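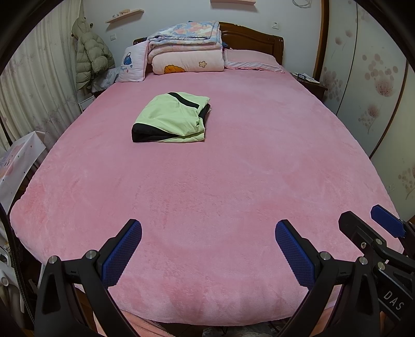

Bed pushes away from wall and headboard knocks, back bedroom, Trollcombe
Ticket 591
Status: Solved (reopened once)
Last updated November 25, 2018

Opening post

Hello all! I've finally got the back bedroom how I want it and I love it in there, but the bed has developed a wander. It's a big heavy thing with a dark wooden headboard, the carved sort with an arched top, second-hand from a house clearance over in Manamstead. Every few nights it creeps forward, and once there's a gap behind it the headboard starts knocking on the wall whenever anyone turns over. The spare bedding slides off the pillow end and goes down the back too, which means me on my tummy with a torch at eleven at night.

The details, as the form asks for them:

Bed: double, separate headboard bolted to the base with two bolts each side. Frame label says Plirkard, no model number that I can find.
Floor: old boards, varnished, slightly downhill towards the window.
Feet: six, bare wood, no castors.
On the bed: pink fleece blanket over everything, folded quilt and blanket stacked against the headboard on the left, ruffled pillow on the right, a square cushion with a handbag on it.
Gap when it's at its worst: 63 mm (I measured!).
Tried so far: shoving it back with my hip. Folded cardboard under the front feet, lasted two nights.

I'd like to keep the bedding stack where it is if at all possible. The flowery quilt is my favourite thing in the room and I want it on show.

Reply 1, helpdesk

Thanks for such a thorough form, it makes our life much easier. Can you check two things before we suggest anything?

1. Are the headboard bolts tight? Hold the top of the headboard and rock it. If it moves and the base doesn't, it's the bolts.
2. Is there a skirting board behind the bed, and do the back legs touch it?

Reply 2, original poster

Rocked it and oh my goodness, yes, it moves loads. The left side is far worse than the right. One bolt I could turn with my fingers!

There is a skirting board. The back legs touch it when the bed is pushed right in, but the top of the headboard is still a little way off the wall, so I suppose it has room to swing even then. I'd never noticed that.

Reply 3, helpdesk

Then you have two faults and they're feeding each other. Do the bolts first.

Strip the bed and put everything on a chair. Pull the bed out far enough to get behind it. Take the bolts out one at a time and look at the holes in the wood. If they've gone oval, fit a wide washer under each bolt head. 12 mm spanner on most of this make, but check yours. Tighten by hand, then a half turn with the spanner, then go round again.

Don't fix the feet yet. Sleep on it for a few nights and report back.

Reply 4, original poster

Done! It took me an hour and I enjoyed every minute. The holes were a bit oval on the left, so wide washers all round. The spanner size was right. Found behind the bed: one sock, a library book (sorry, library), four hair grips and a quantity of fluff I'm not going to describe.

While it was stripped I gave the fleece a wash and re-folded the whole stack so the quilt sits on top and the pink blanket with the orange cartoon on it goes underneath. The fleece is so plush that things sit in it a bit and stay put, so if the bed stops moving I think the stack will too.

The headboard is solid now. You can lean right back on it with a cup of tea.

Reply 5, original poster, three nights later

No knocking at all, hooray. Bed has still crept forward though. 12 mm this time, so much better than it was. Marked as solved by mistake, please could someone reopen?

Reply 6, helpdesk

Reopened. That's the floor. Varnished boards with bare wooden feet will always slide a little, and yours has a slope to help it along. You want rubber cups, the ribbed kind, one under each foot. Fothergill sell them in packs of 6, and the medium will take a square foot. Wipe the boards first with a damp cloth and let them dry properly, or the dust gets under the rubber and it slides just as well as before.

For the top of the headboard, stick two thick felt pads on the back, one each side, level with the start of the arch. Build them up until they just meet the wall with the back legs against the skirting.

Reply 7, another user

Had exactly this with my mum's bed! One extra tip: lift each corner to put the cups on, don't drag. I dragged, and folded one in half under the leg, and spent a week wondering why the bed was wonky.

Also, what a cheerful room this sounds. Where do you put coats and things? Ours all end up on the bed and that's half the weight on one side.

Reply 8, original poster

Brilliant tip, thank you, I'd have dragged for sure. Coats: my big olive puffy one hangs on the left by the curtain, hood and all, and it only blocks a bit of light. Clothes do get folded on the bed before they're put away, but that's one thing at a time these days (well, mostly). Small bits go on the little wooden wall shelf above the bed, which I'm very glad wasn't being knocked for much longer!

Reply 9, original poster

Cups on, felt on. I used two layers of felt on the left and three on the right, so the wall isn't straight either. It's been a fortnight and the bed has not budged. I put a pencil mark on the floorboard by the front foot so I can tell, and the mark is still right at the edge of the cup.

The quilt has stayed up there the whole time. I'm so pleased! Going to do the same to the bed in the front room, which has castors, so I may be back with a new ticket.

Reply 10, helpdesk

Lovely result. For castors you'll need the round cups, not the square. Give the bolts another half turn in a month or so, as the wood settles round new washers.

Closing as solved.

12 people found this helpful
9 comments after opening reply
4 min read
Shares: 6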